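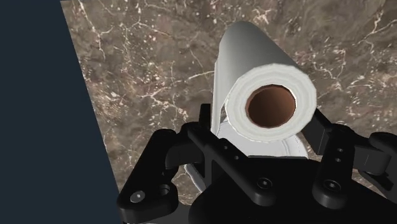 8 min read

What my father hears when the restaurant fills up

My father passed his hearing test in August, and he was furious about it. He had gone in hoping for a number, something he could hold up at the dinner table as proof that he had not been ignoring us, and what he got was a chart with a nice flat line running across the top of it and a friendly young woman telling him his ears were in good shape for a man his age. He folded the chart into quarters and put it in his shirt pocket. Then we went to lunch, and he missed most of what I said.

The place was a diner in Humell with a tile floor and a milkshake machine, and by noon every booth was taken. I watched him do what he has been doing for years now, which is lean in, watch my mouth, nod a little too early, and then answer a question I hadn't asked. I had said the soup was good. He told me no, he hadn't heard from your brother either.

If you have a parent over a certain age, or if you are one, you may know this lunch. You may also know the strange fact that goes along with it, that a person can sit in a quiet booth with headphones on and catch every beep, and then walk into a room full of people and lose half of a conversation happening right across the table. For a long time I assumed the test must be wrong. What I have learned since, after a good many phone calls and one very long afternoon in Pemard, is that the test was asking a different question from the one my father wanted answered.

Beeps and sentences

The standard hearing test measures the quietest sounds you can pick up, one pitch at a time, in silence. It's a good test and it finds a lot of trouble. But understanding a sentence in a crowded room asks for much more than picking up sound. Your ears take in everything at once, the milkshake machine and the kid two booths over and your daughter talking about soup, all of it mixed together in one wobbly stream of air pressure. Somebody has to sort that out, and the somebody is your brain.

"People picture the ear as the listener," Obadia Minja told me. "I think of it more like the mail slot. All the mail comes in through the slot. The opening and the reading, that goes on further inside."

Minja studies speech and hearing at the Zendau Listening Lab in Pemard, a low brick building behind a dental office, and he has the patient manner of a man who spends his days talking to people who ask him to repeat himself. He has been at it for 19 years. His own mother, he said, used to turn off the kitchen fan, the radio and the faucet before she would let anyone tell her anything important, and it was a long time before it occurred to him that she was running a very sensible experiment.

The sorting that Minja is interested in happens fast and mostly without our noticing. The brain uses pitch to keep one voice apart from another. It uses the tiny difference between when a sound reaches the left ear and when it reaches the right to work out where a talker is sitting. It uses the shape of the sentence so far to guess at the word coming next, and it uses the face, if there's a face to look at, to help settle whether that was a "p" or a "t." When all of that is humming along, you can sit at a wedding with the band playing and follow your aunt's story about the parking ticket, and never feel that you did any work.

As we get older, some of those clues get blurrier. Fine timing tends to suffer, and so does the ability to hold on to the first half of a sentence while the second half is still arriving. People differ enormously in this, and scientists still argue over how much of the trouble starts in the ear, how much in the nerve and how much higher up. Minja was quite cheerful about the arguing. He said he would be out of a job otherwise.

An afternoon in the booth

I asked if I could try the test he gives his visitors, and he put me in a small padded room with a speaker in front and more speakers behind. A woman's voice came from the front and read me short, plain sentences, the kind you'd find in a first reader. The farmer opened the gate. The cup fell off the shelf. After each one I was supposed to say it back. From behind me came the babble, a recording of several people talking over one another, low at first and then creeping up.

There were 20 sentences in each round. In the first round I was a star. By the third I was making things up, and what surprised me was how confident I felt while I did it. I told Minja that the barber had opened the gate. I'd have sworn to it! My brain had been handed a smudge and had written in a word, and it hadn't bothered to tell me that it was guessing.

The other thing I noticed was how tired I got. I was in that room for 38 minutes and I came out feeling as if I had done my taxes. Researchers call this listening effort, and it has become a busy subject, partly because it explains something that families often take personally. The husband who goes quiet at parties, or the grandmother who slips off to do the dishes the minute the whole crowd sits down, may have simply run out of steam. One way scientists try to measure the effort is by watching the pupil of the eye, which tends to widen a little when the mind is working hard. Another is to give people a second small job, like remembering a list of words, and see how much of it gets dropped when the noise goes up.

I thought about my father and his early nods. I had always put them down to impatience. It seems just as likely that he was saving his strength.

Things that help, some more than others

Minja is careful about promises. There are computer programs that say they can train you to hear better in noise, and he has tried building one himself, a sort of listening game he named Mushi after a cat. Eight people played it at home over a summer. They got better at the game. Whether they got better at restaurants was much harder to say, and he told me so without any coaxing. The same puzzle hangs over a lot of brain training, where practice at one task doesn't always spread to the next.

Hearing aids help many people, and the newer ones can favor sound from the front over sound from the back. They are worth asking about even when the chart looks decent, and if you have this sort of trouble it's also worth asking whether the clinic can do a speech-in-noise test, since plenty of them can and don't always offer. A sudden change in hearing, especially on one side, is a different matter and should be seen by a doctor right away.

Beyond that, much of the advice is what Minja's mother worked out in her kitchen. Turn off what can be turned off. Sit with your back to a wall, so the noise is mostly in front of you where you can see it coming, or pick the corner booth with the padded seats. Eat at five instead of seven. Put the light on the talker's face. And if you are the talker, get the person's attention before you begin, slow down a hair, and when you're asked to repeat something, try saying it in different words. Shouting stretches the mouth and muddies the sounds, and it makes everyone feel scolded besides.

He added one that I hadn't heard before, which was to say the topic first. "Soup," he said, by way of showing me. "Then tell him it's good." With the subject in hand, the brain has a much shorter list of guesses to choose from.

I drove home by way of my father's house and told him all of this at his kitchen table, with the dishwasher off. He listened to the whole thing. He wanted to know what the babble sounded like, and whether they'd take a man his age, and how I had done. I told him about the barber and the gate and he laughed so hard he had to take his glasses off.

We've been back to the diner since. We go early now and take the booth by the pie case, and I sit where the window light falls on me, squinting like a mole. "Your brother," I say, and wait until he looks up, and then I tell him the news. He still nods too soon now and then. When he does I say the topic over again, and he waves his fork at me to go on.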